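We're looking for people who like fiddling with boxes!

I run the packaging side of things at Nenunico, which is a small outfit that designs cardboard gift boxes, organisers and little drawer units for shops who don't want plastic. I've been meaning to write this call properly for weeks and keep getting dragged off to look at samples, so forgive the rambling. The short version: we need people to come and spend an afternoon with us opening, closing, folding and generally messing about with our cardboard, and we'll pay you for it. There's also one longer job going, which I'll get to further down.

## What it's all about

We've been working on a set of boxes with a drawer tray that slides out from underneath. I'm very fond of them. The trouble is that I've handled so many by now that my hands know exactly what to do, and the same goes for everyone else who works here. I can't tell any more whether a drawer is stiff or whether a flap is confusing. I need fresh hands!

The range goes under the name Zomalard, and the plan is to have it in shops in January. Before that I want to know the dull but important stuff. Does the tray come out straight or does it go wonky? Do you look for something to pull? When you lift the flap, do you expect it to stay up on its own? Do you put your fingers through the holes, and if you do, is it comfortable? (I had a very strong opinion about this, and the first people I tried it on did something completely different, so I've stopped having opinions.)

## Where you'd be

We hold the sessions in the big room at the Hrynyshyn building. It's a lovely place to spend an afternoon -- there's a tall wall of windows down one side with trees outside, a mezzanine with black railings above you, and enough ceiling lights that you can keep going when the day turns grey.
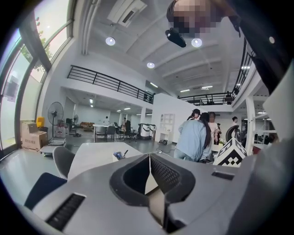
The main door sticks a bit, so give it a proper shove. Once you're in, come and find us at the long table. There's somewhere to hang your coat and you can leave your bag under your chair or by the wall, wherever you won't trip over it. The building does get chilly when it's been shut up over a weekend, so if you feel the cold, bring a jumper. I keep a spare one there and you're welcome to it, but it's not a flattering colour.

There's a kettle. There are biscuits, usually good ones at the start of the week and plainer ones by the end. If you've got allergies, tell me beforehand and I'll get something in for you.

## What you'd be doing

Each session is two and a half hours with a proper break in the middle. You'll work through up to 7 small tasks, and they go something like this:

- Take a flat sheet, have a look at it, and tell us which way up you think it goes before you fold anything.
- Fold it. Take your time. If you swear at it, I'd like to know which crease you were on.
- Open a finished box and pull the tray out, then push it back in.
- Put small things in the tray -- clips, pens, whatever's lying on the table -- and take them out again.
- Do the same with your other hand.
- Sit down with the flat cut-outs and a pen and mark the spots where you'd naturally want to hold them. The long white table is good for this, you can spread right out and the pen pot is always within reach. 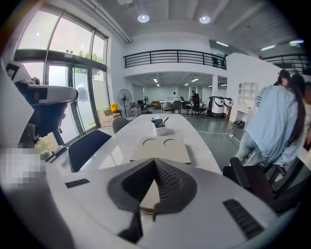 ## Who we'd like to hear from

Anybody over eighteen, really. You don't need to know a thing about packaging, and I'd almost prefer it if you didn't. I'd especially love to hear from people who find fiddly boxes a pain: anyone with sore or stiff hands, people who wear thick gloves for work, left-handers (we never get enough left-handers), and people who've just had their nails done. You'll have to be happy sitting or standing at a table for a while, and you can swap between the two whenever you fancy. The chairs are a mixed bunch, so try a couple until you find one you get on with.

If you work for another packaging company I'm afraid I can't have you, much as I'd enjoy the chat.

You can come with a friend. We'll put you at opposite ends of the table to begin with, as pairs tend to copy each other, and then you can compare notes over tea.

## What you get

We pay 470 crowns for a session, in cash or by transfer, on the day. If you come back for a second one it goes up to 700 crowns, as the second round is longer and there's a bit of writing to do at the end. Bus fare on top if you hang on to your ticket. You can take a box home too, as long as it's one of the ones I've finished measuring!

I should say that you can stop whenever you like and you'll still be paid for the session. Some afternoons your hands just aren't in the mood.

## The longer job

Right, the other thing. I'm also after one person to help me run all this, two or three days a week until the end of January. It's a paid part-time post and you'd be working directly with me. Mostly it's setting out the table before people arrive, keeping the samples in order, writing down what happens and packing up at the end. I want somebody who puts things back where they came from. My own shelves are a disgrace and I'd like to be shamed into doing better.

You'd get to know the samples very well. The one I reach for most is the taupe one with two round holes in the flap and the shallow tray underneath, and there's a whole little routine to it: box on the table, flap on top, tray part of the way out towards you, clip on the front edge.

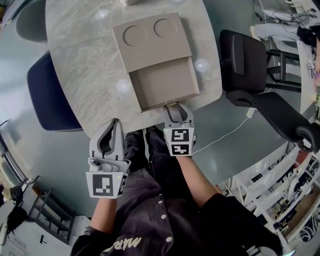 I'd want you to be comfortable doing that again and again with different people without getting bored or hurrying them along. The hurrying is the hard part. When somebody has been stuck on a drawer for a minute, every bit of you wants to lean over and do it for them, and you mustn't. I have sat on my hands more than once.

Other bits of the job, in no order at all:

- cutting and scoring new sheets when a design changes (I'll teach you, it's very satisfying)
- labelling boxes so we know which version is which
- answering emails from people who want to take part, in a friendly way
- the odd trip to Vulavix, our board supplier, to collect sheets -- a driving licence would be handy but we can get by without
- making the second round of tea

Neat handwriting is a plus. So is being able to lift a full carton of board, though we've got a trolley and I'd much prefer you used it. No degree needed, no particular software, and I won't ask where you see yourself in five years.

## How to get in touch

For the sessions, drop us a note through the form on the Nenunico site with your name, whether you're left- or right-handed, and which afternoons suit you. Put "box afternoon" in the subject line or it'll end up in with the invoices. If you'd sooner come by, we're in room 222, up the stairs from where the sessions are held, and there's normally one of us in before lunch.

For the part-time job, write me a few lines about yourself in the same place, and tell me about something you've packed, sorted or tidied that you were pleased with. A kitchen drawer will do nicely. I don't need a CV to start with. If it sounds like we'd get on I'll ask you over for a coffee and we'll fold a couple of boxes together, paid at the same rate as a session.

I answer everybody, sometimes a bit slowly. If you haven't heard from me in a fortnight then do nudge me, I won't mind a bit. And if afternoons are hopeless for you but you'd still like to come, say so in your note -- I'm trying to sort out a Saturday.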